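Chapter 2
Before You Build: Going to See the Work

What this chapter covers
Reading a demonstration
Tasks, trials and resets
Writing up a visit the same day

Most students meet robots on a screen first. Short clips, sped up, good music. Then they visit a real site and the first surprise is the pace. Slow. A lot of waiting. A lot of putting things back where they were.

This chapter starts with an open day at Skirnita, on a Friday in October. Doors at nine, talk upstairs, then the desks. Our group went in with Sioned Foulkes, who runs the desk tasks there, and had one instruction from her — watch the object, not the tool. Harder than it sounds. Everybody watches the tool.

The task for the morning was a small one. Mouse and mat, numbered desk, hand-held gripper. Goal position: on the mat. Start position: anywhere on the desk the operator likes, so long as it changes between trials. 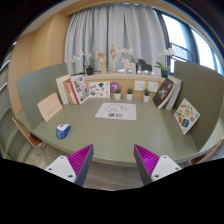

Emrys Vaughan

Notice how much desk there is for so little task. Mouse near the left front, mat at the center rear, fingers wide open. Before any trial you should be able to write down three things: where the object is, where it should end up, and what else is in reach. The last one gets skipped. Plants and books along the back count, even if they never get touched.

Foulkes's team wants 1,000 trials of this one task before they move on. They had done some 200 by the open day. Idris Llewellyn asked if that was not a bit dull. "Very," she said, and reset the mouse.

Key term. Reset: returning the objects to a start position, the same or a new one, before the next trial. Resets take time and they belong in your notes. If you only time the grasp you will get teh cost of the work badly wrong.

Key term. Goal state: the arrangement that counts as done. Write it so a stranger could judge it. "Mouse on mat" is a start. Which way should it point? Does it matter if it covers the drawing? Decide first, then watch.

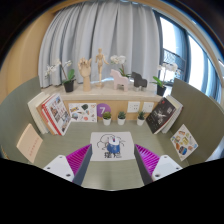
Photo credit: Emrys Vaughan

Mouse on the mat, over the drawing, white end toward the back of the desk. Jaws open. By the loose goal state, a pass. By a stricter one that asks for the lettering to stay clear — a fail, the mouse touches the top of it. Same desk, two verdicts. Rukhsana Orakzai and Huw Kemeys, both in our group, scored a whole run side by side that morning and had to throw out both sheets becuase neither had written the rule down.

Field notes, short form
Desk number.
Object and start position.
Goal state, one sentence.
Gripper open or closed at start and end.
Anything moved that should not have been.

Copy these out before you go. Fill them in standing up, in pencil. Section 2.1 takes the Skirnita sheets and works through the scoring line by line.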